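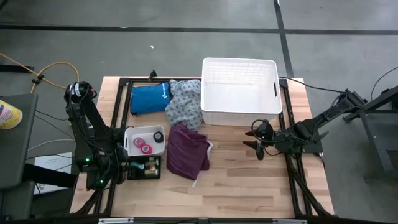 *4 min read · 3276 views · Wood & Worktops*

# Butcher block top feels tacky weeks after oiling, do I have to sand it all off?

Hi all, first time posting in this section, I'm usually over in the garden one begging for help with squash bugs.

So in November I finally got around to putting a finish on our butcher block. It had been sitting there bare since we moved to Fernilcombe (don't yell at me, I know) and it was getting thirsty looking, kind of pale and fuzzy, with a gray ring where the dish rack sits. I scrubbed at the ring with a cleaner called Removetti, which took most of it out, then rinsed the top and went at it with Trostari wood oil from Huang Hardware on the corner.

I'll admit I was generous. I'd read that dry wood "drinks" so I poured it on and spread it with an old T-shirt and went to bed. In the morning it still looked wet so I figured great, it's working, and I put on another coat. It's been weeks now and the whole top still feels tacky. If I leave a piece of mail on it, the mail sticks. Cat hair sticks. The cereal box left a red smudge I can't get off. The middle is better than the ends, for some reason, and the strip behind the sink is the worst.

Things I've tried so far:

- Wiping it with a dry towel (the towel came away yellowish, the counter stayed sticky)
- A fan pointed at it all of one Saturday
- Dish soap and warm water, which made it feel nice for an hour or so and then right back to sticky
- Ignoring it

My sister-in-law thinks it needs to be sanded back to bare wood, and I really don't want dust in the kitchen again. Is there something in between? And did I ruin it by using the cleaner first? We do prep food near it but always on a cutting board, if that matters for what I use.

---

### Accepted by the poster · 11 people found this helpful

You didn't ruin it! I've done exactly this, and on a bigger counter than yours I bet.

What you've got is too much oil sitting on top. The wood soaked up what it could that first night and the rest stayed on the surface and started to cure there, so now it's a kind of gum. A second coat over a wet first coat just made a thicker layer of gum. The ends feel different from the middle because end grain behaves differently from the long face — and the strip behind the sink is probably just where you didn't wipe, we all do that.

First thing, go look at the can. I don't know the Trostari stuff, but you want to find out if it's a drying oil (linseed, tung, walnut, anything that says it cures or hardens) or plain mineral oil. It changes what you do next.

**If it's a drying oil:** get some odorless mineral spirits and a pile of cotton rags. Open the windows, gloves on, stove off, pilot light out if you have one. Wet a rag and rub a small section with the grain until you feel it stop dragging, then wipe that section with a clean dry rag right away before moving along. Change rags a lot more often than you think you need to. Mine took most of an afternoon and I was cranky by the end. If there are spots that won't let go, a gray nylon scouring pad with the mineral spirits will usually shift them. Then leave it alone for a few days before you decide whether it needs anything else.

**If it's mineral oil:** that never dries, so you only have to get the extra off. Lay down plain brown paper or paper towels overnight with some cutting boards on top for weight, swap them in the morning, repeat until the paper comes up clean. Then wash with a little dish soap.

Please be careful with the rags if it's the first kind. Linseed rags wadded up in a trash can really can catch fire by themselves. I lay mine flat outside on the concrete until they're stiff.

When you re-oil, put on way less than feels right. I wipe it on, go have a cup of coffee, and come back and rub off everything that's still on the surface with a dry rag, like I'm trying to undo the job. Then I wait a full day or longer before another coat. In winter, longer. A cold kitchen slows all of this down, so it may be part of your trouble too.

On the red smudge, try the mineral spirits on that first. It's ink stuck in the gummy layer so I'd expect it to come away with it. The cleaner I wouldn't worry over if you rinsed and let the wood dry. Did you let it dry? If you oiled the same evening there may have been some water trapped in there, which doesn't help.

> **Poster's reply:** I did NOT let it dry, I oiled it maybe an hour later, oops. Can says "contains linseed oil" in tiny print on the back. Did the end by the fridge tonight and it's so much better already, I could cry. Rags are on the patio!

---

### Another answer · 2 people found this helpful

Just sand it. I use a random orbit with the vacuum hooked up and there's hardly any dust. People will tell you to go up to 500 grit but I stop way before that, the oil won't go in if you polish it too much. Gum does clog the paper fast so buy extra.

---

### Another answer

I had a sticky table and used baking soda. Sprinkled it on, left it a while, wiped it off. It worked okay but that was a painted table so I don't know if it's the same thing. Also following this because I have roughly half a can of the same oil in the garage and was going to do my stair treads with it — is it okay on stairs or will it be slippery?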